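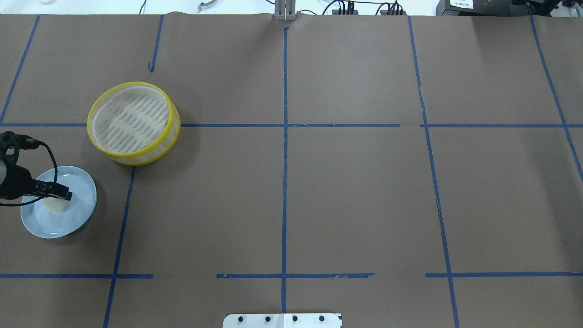

The village of Cunel has settled, after two months of correspondence and one raised voice, the matter of how much table a person may have at the Araya Hall swap supper. The answer is one square. The squares are marked out in dark blue tape on the hall's big grey-brown table, and anyone who wants to see how the system looks before the crowd arrives need only consider the left side of it, where a round basket with a yellow rim and a pale plate have a great deal of territory to themselves. On the plate is one small cream-colored piece of something. By seven in the evening there will be elbows.

The swap supper runs through July and works the way it always has. You bring a dish, you set it down, you eat other people's dishes, and you go home with somebody else's serving spoon. What has changed is the setting down. Last summer 222 people came through the hall over the month, and by the second supper the table had developed what Shabnam Hayat, who books the hall, calls "a property market."

"People were coming at four," Hayat said. "For a supper at seven. They would put down a napkin and leave."

The napkins were the start of it. After the napkins came trivets, which are harder to move by accident, and after the trivets came a cast iron pan with nothing in it that held the corner nearest the door for most of an afternoon. Its owner has never been named in public, although Fouzia Qureshi would like it known that it was a very good corner and that she did bring a stew in the end.

The tape was Khurram Rajput's idea. Rajput lays floors for a living and owns a chalk line, and he offered to divide the table fairly if everyone would agree to stop writing to him. He did the job over two evenings with the radio on. The strips slope a bit in places. Rajput says this depends on where you stand.

"I measured it from the wall," he said. "Then I found out about the wall."

Squares are handed out at the door. You draw a slip from a coffee can, and the slip tells you where to put your food. There is no trading before the bell. Trading after the bell is allowed, and has already produced one arrangement in which a prime middle square went for a jar of pickled limes and a ride home. Hayat has the details in a notebook and declined to share them.

Some questions remain open. The rules, which fill both sides of a sheet posted next to the coat hooks, say that a dish must fit inside its tape. They do not say anything about handles. They are also silent on steam, on smell, and on the question raised at the July meeting by Tania Hettiarachchi, who asked whether a cake stand with three tiers counts as one square or three.

"I'm using the air," Hettiarachchi said. "No one has taped the air."

The cake stand was admitted for one supper on a trial basis. It drew complaints from the square behind it, whose occupant, a bean salad, could not be seen from the front and went home nearly whole. A height rule is being drafted. Hettiarachchi has asked to be shown the draft and has described herself as available to fight it.

There is also the matter of small contributions. Under the old napkin system, a person who turned up with a modest plate tucked it in wherever there was a gap and no one gave it a thought. Under the new one, a modest plate gets the same acreage as a roast. Ásdís Eskildsen, who bakes little and says so, found the effect unsettling when she brought six crackers and some cheese to the first taped supper.

"It looked like an exhibit," she said. "People were walking up to it with their hands behind their backs."

Eskildsen has since doubled up with her neighbor, which the rules permit as long as both names are on the slip. Sharing has proved popular among people who bring bread, and unpopular among people who are asked to share with Qureshi, whose stew now arrives in a larger pot.

The supper is free, with a jar by the door for the upkeep of the hall. The jar took in $688 last summer, of which $50 turned out to be a hardware store voucher that had expired. This year's target is $1,350, enough to replace the kitchen faucet and to have the back step looked at by someone other than Rajput, who has looked at it already and gave it a grim report. Jandex, the hardware store on the corner, has agreed to honor the old voucher, and has also supplied the blue tape, asking only that people stop coming in to argue about how wide it should have been.

Flornimine, the choir that rehearses in the hall on supper nights, will move to the upstairs room until the end of the month. The choir was offered a square in compensation and has accepted. It has 22 members and plans to bring one dish, a decision its altos are said to be taking badly.

As for whether the tape stays once the suppers are over, opinion is divided. The chess players like it, though the cells are far too large for chess. The quilting group does not, on the grounds that they have spent years learning to see straight lines and would prefer not to be put through this. Rajput has said he will peel it up if asked politely and in person, and that he is not reading any more letters.

Doors open at 6:30 in the evening and the bell goes at seven. Bring a dish, a spoon with your name on it, and something to cover the dish if you are early. Napkins left on the table before the doors open will be placed in the lost property box, which at last look held eleven of them, along with the cast iron pan.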